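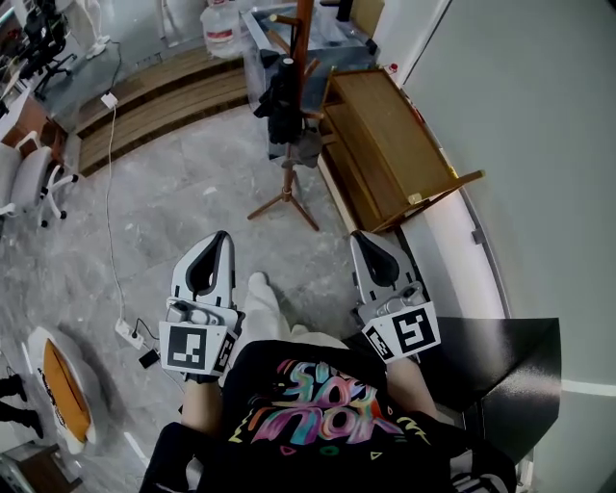 Undetti Door Barrier, single doorway
Home > Flood protection > Doors and gateways > Undetti Door Barrier

Made to order by Sanholm
Fits openings up to 1,227 mm wide
Delivery within 30 working days of your measurements being confirmed

If you live near a river, or at the bottom of a lane that likes to pretend it's one, you'll know the feeling of lying awake listening to the rain and wondering whether the sandbags in the shed have rotted through since last year. (They usually have. Ours always had.) The Undetti is the barrier we started making when we got fed up with sandbags, and it's still the thing we sell more of than anything else.

It's a rigid board that drops into two side channels fixed to your door frame or the brickwork either side. The channels stay up all year and are slim enough that most visitors take them for part of the frame. The board lives wherever you like, in a cupboard, behind the sofa or hanging on the garage wall, and when a warning comes through you slide it down into place and turn the four hand knobs until the seal is squashed tight against the step. You don't need any tools for that part, and you don't need to be especially strong either. Marites Sison, who answers our phones on most mornings, put one up in her slippers at our last open day, with a mug of tea waiting on the wall beside her, and it was still warm when she picked it up again.

What the barrier will and won't do

We'd like you to read this bit before you order, even if you've already decided. A door barrier keeps water from coming through a doorway. It can't stop water that comes up through the floor, in through airbricks, or back up the downstairs loo, and in plenty of houses those are the routes it takes first. Please walk round the outside of your home and look for every opening lower than the top of the board. We sell airbrick covers and pipe bungs too, but you may find that your local builders' merchant has perfectly good ones, and we won't be offended.

Some seepage is normal. You should expect a little damp along the inside of the step during a long flood, and a towel or a small puddle pump will generally deal with it. If water is pouring in at one corner, the seal has probably been pinched or there's grit under it, so if it's safe to do so, loosen the knobs, wipe the step and tighten again.

The board is deliberately not full height. Deep water pressing on one side of a wall can do more harm than letting it in, and any surveyor will tell you the same about older brick houses in particular. If you've been told your property may flood above knee height, talk to a surveyor before you talk to us.

Measuring up

Measure the width of the opening at the bottom, in the middle and at the height where the top of the board will sit. Write down all three, even if they match. Old doorways are hardly ever square and we can pack out the channels to suit, but only if we know. Then lay a straight edge across the threshold and look for daylight underneath. A small dip is fine. A step that's crumbling or badly worn will need making good with mortar first, and it should be left to cure fully before the channels go on.

Photographs are a great help. Stand back far enough to show the whole doorway and send them along with your measurements, and Barrett Kapoor in our workshop will go through them and ring you if anything looks odd. He does ring, so please give us a number you answer.

Fixing the channels

Most people who are happy hanging a shelf will manage this in an afternoon. You'll need a drill with a masonry bit, a spirit level, a sealant gun and somebody to hold the other end. Run a generous bead of sealant down the back of each channel before you offer it up to the wall, and don't be stingy at the bottom, where the channel meets the step. Leave it overnight before testing with a hosepipe.

If you'd sooner have it done for you, we can pass your details to Ruiz-Ortega, the fitters we've worked with since the beginning. They charge separately and will quote you direct. They're on the road most of the week, so Thursday is the best day to catch someone in their office.

Looking after it

Twice a year is plenty. Rinse the board, wipe the seal with a damp cloth and plain washing-up liquid, and run an old toothbrush down the channels to get out the leaves and spiders. Don't use petroleum jelly on the seal, whatever your neighbour says, as it makes the rubber swell. Many of our customers do this in June when the garden furniture comes out, and have a practice run at the same time. We think the practice run matters more than the cleaning. Let everyone in the house have a go, including teenagers, and agree where the board is kept.

After a flood, wear gloves, and treat the board as dirty until it has been scrubbed with disinfectant and left to dry in the open air. Floodwater is seldom only rain.

In the box

One barrier board, cut to your width
Two side channels with end caps
Four hand knobs, already fitted
20 masonry screws and plugs
One spare bottom seal
Printed fitting guide, also available in large type
Cloth storage bag

Sealant isn't included, as it goes off if it sits in a warehouse.

From customers

"We're the lowest house in the row and have had it up four times now. Dry hall every time, bit of a puddle in the porch once, which was my fault for not sweeping the step." Despina Economou

"Good solid thing. The knobs are stiff when new. I marked the top with paint so that my husband stops putting it in upside down." Heiðrún Gunnlaugsson

"Delivery came a few days later than I'd hoped but they did ring to say so. Channels look neat." Ezekiel Nguyen-Tran

Goes well with

Omar puddle pump, for the last bit of water on a hard floor
Sanholm airbrick cover, pair
Replacement bottom seal for Undetti barriers (please have your order number to hand)

Returns

Because each board is cut to your own doorway we can't take it back if you change your mind, but if we've made it to the wrong size we'll make another and collect the first at our expense. Seals are guaranteed for five years and boards for ten. For wide gateways and garage doors, please ask for the Undetti Long, which is priced by the metre.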